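Fliria Help Exchange
Search topics Go Popular Unanswered

Home bench and worktop > Surfaces

Pale wooden tabletop: oil it, varnish it or leave it alone?

Posted by Gwilym Morris

I have a light wooden table that has become the place where everything gets done. Small parts get put down on it, things get bolted to the front edge, tools get dragged across it. It came from Moroz and the leaflet in the box says the top is "pre-protected for life", with no mention of what with. I've written to them and had a very cheerful reply that told me nothing.

So far I've been told to oil it, to varnish it, and to buy a tin of Clotosska hardwax, which costs 70 pounds and which the man in the shop said would last 1,000 wipes. I didn't ask who had counted. I don't want the wood to go orange, I like it pale, and I don't want to find that anything I fix to the edge has stuck itself to the finish by September.

Is any of this needed? Or is it a way of selling tins?

Myroslav Melnychuk

Mostly a way of selling tins, in my view, but I'd want to know what is on there first. Put a drop of water on the underside and come back after your tea. If it's sitting there as a bead, there's a sealer on it and oil will only smear about on top. If it has gone dark and flat, the wood is bare or near enough, and "pre-protected for life" was written by somebody in an office.

I would also be careful with the word hardwax. I've used 2 different brands and one of them was plainly furniture polish with a better label. The other did what it said, except that it yellowed the boards by the window. They always say "non-yellowing". I'd try any of them on an offcut and leave it in the sun for a few weeks before believing it.

My own top has much the same pale colour as yours sounds, with the grain so faint you have to look for it.

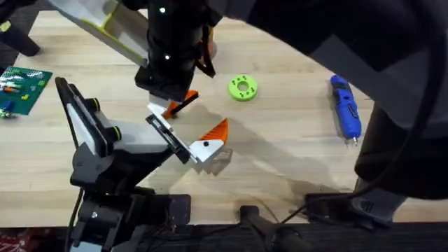 Faint grain on pale planks, with a lime-green ring lying flat on the top.

Wood like that shows up every mark, and no finish I've come across will change that. What helps is keeping grit off it. A dry brush before you wipe, then a cloth you've wrung out properly. As for the bolted bits at the front edge, a dent under a bracket is going to happen whatever you paint on. Put a scrap of card or thin cork underneath and tighten up by hand first. Don't let anybody sell you "bench protection pads", they are cork with a price on.

I'd leave varnish out of it. It looks lovely until the first chip, and then you're sanding the whole thing back to mend a patch the size of a thumbnail.

Valentin Bouvier

Just varnish it. Done mine 9 years ago, never had a problem.

Roksolana Lysenko

Valentin, what varnish, and what do you do on the table? Mine got three coats of a water-based one from Bositbridge and the front edge was flaking inside a year where a clamp went on and off. I don't doubt yours has lasted, but a table with a lamp on it isn't the same test.

Gwilym, I'd go along with the water drop, with one complaint. The underside is often left unfinished even when the top has been done, so it can tell you the wrong thing altogether. Try it on top, somewhere towards the back, and dab it off as soon as you can see which way it's going. If it beads, leave the table alone and keep your 70 pounds.

If it soaks in, I'd use a thin coat of a clear oil with a bit of white in it, wiped off almost at once. It does keep the colour down, though I wouldn't say it keeps it exactly as it was. Lay the rags out flat outside to dry, never bunched up, as they can catch fire by themselves. That one I didn't believe either until I read the tin properly.

Gwilym Morris

Tried it on top at the back. It beads. I'm still not sure I believe the leaflet, but the tin can stay in the shop.

Related on Fliria
Getting pencil off bare wood
Cork or felt under a bracket?
Does lemon oil do anything at all?
Moroz table: wobble on one corner (asked by Tymofii Vasylenko)
Sanding by hand without leaving hollows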